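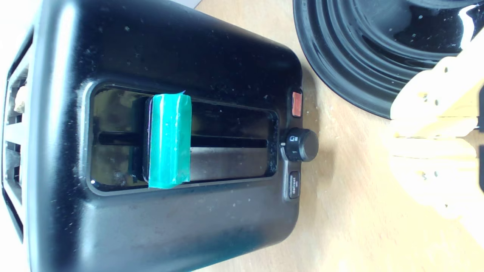 # Running the toast demo at an open day

Notes for whoever does the next one. Written 2nd February, straight after ours, so excuse the state of it. Covers the setup, the toaster, the run itself, and what to do when it goes wrong with forty kids watching. Assumes you already know how to start the arm and stop it. If you don't, do the Brerken startup page first, then come back.

## What you need

- The arm, gripper fitted, pads checked
- Two-slice toaster, ours is the black one
- Tape for the lever. We use the teal-green stuff
- Sliced bread, medium. Thick slices jam
- Plate, cloth, small brush
- Extension lead that reaches WITHOUT crossing the walkway
- Barrier posts
- Printed sheet for the front of the table

Butter is a bad idea. Toledo site tried it in November and the gripper pads had to come off.

## Before doors open

1. Table first. Wipe it, then lock the feet. If you lock and then wipe you will nudge it, and then the taught points are off.
2. Toaster on its marks. Lever channel and controls facing the side you taught from. Don't eyeball this — lay the paper template down, line it up, take the template away.
3. Tape the lever. One piece, wrapped round, press the corners hard. The housing is glossy black and so is the inside of the channel, everything reflects, and the tape gives the vision something to find. A corner lifting a bit is OK. Half the tape hanging off is not, swap it.
4. Browning knob to 1. Visitors want to see the lever go down and the bread come up, they don't want to wait for it to brown. Low setting = short wait. Also less smoke in a room with detectors.
5. Leave the defrost button alone. It makes the cycle longer and then your talking runs out before the toast does.
6. Dry run, toaster unplugged. Gripper should come in level and meet the lever near the middle of the tape. If it scrapes the channel, stop and re-teach that point only.
7. Note that unplugged the lever won't stay down on ours. Normal. Don't chase it.
8. Plug in, one live run, no audience.
9. Barrier out. 3 feet clear all round, more at the front if there's strollers.

Speed: leave the override at 78 for the live runs. Slower looks broken from the back of the room, and faster made the table shake.

## The run

1. Say what's going to happen before it happens. One sentence. "The arm picks up bread, puts it in, pushes the lever down."
2. Start the Fekedex program from the tablet, page 2, the one called toast_open. NOT toast_test, it skips the wait.
3. Bread goes in. Keep quiet for this part, people like watching it hunt for the slot.
4. Lever goes down. Point at the tape so the folks at the back know where to look.
5. While it's toasting, take questions. You have time for two, maybe three short ones.
6. Pop. Arm lifts the bread to the plate.
7. Show the plate round, bin the toast. No eating it. There will be a kid who asks. Still no.

Leave a gap between runs so the toaster cools and you can brush the table. Seven runs is plenty for one afternoon, after that your voice goes.

## When it goes wrong

**Gripper misses the lever.** Usually the toaster got bumped. Stop, template down, realign, dry run. If it misses on the same side twice, check the tape, it may have slid along the lever.

**Lever goes down and springs back up.** Check the plug. Then check the plug again. Then look for a crust under the carriage.

**Bread catches on the edge of the slot.** Bent slice. Have flat ones picked out beforehand, keep them in the bag or they curl.

**Vision finds something shiny instead of the tape.** Overhead lights. Turn off the row nearest the table or shift the barrier so people block the window. We did both.

**Fingers close too hard.** Somebody loaded the wrong grip profile. Use the soft one. Crumbs everywhere if you don't.

**Stuck toast.** Unplug first. The red-orange button is not the emergency stop, whatever the kid in the front row says — the emergency stop is on the arm's own box. Make sure your helper knows wich is which.

## Questions you'll get

- *Can it do bagels?* Not this one, slots are too narrow.
- *How did it learn?* We moved it through the job by hand and saved the points, and the camera corrects for small shifts.
- *Is it faster than me?* No.
- *How many times has it done it?* Over 1,000 pushes on the lever logged at the Gerkano bench. People like that number, use it early.
- *What does it cost?* Send them to the front desk. Don't guess.

## Packing up

Arm parked, power off, then the toaster. Let it cool before you touch it. Empty the crumb tray outside. The black housing shows every speck, so give it a go with the dry cloth, then brush the finger pads and look in the screw holes on the gripper, crumbs get in there.

Peel the tape off if it's going into storage. If you're back on the next day leave it and just press the corners down agian.

Template goes in the flat folder, not the toolbox. It got folded last time and we lost most of a morning.

Still to do: better sheet for the front of the table, longer lead, spare roll of tape.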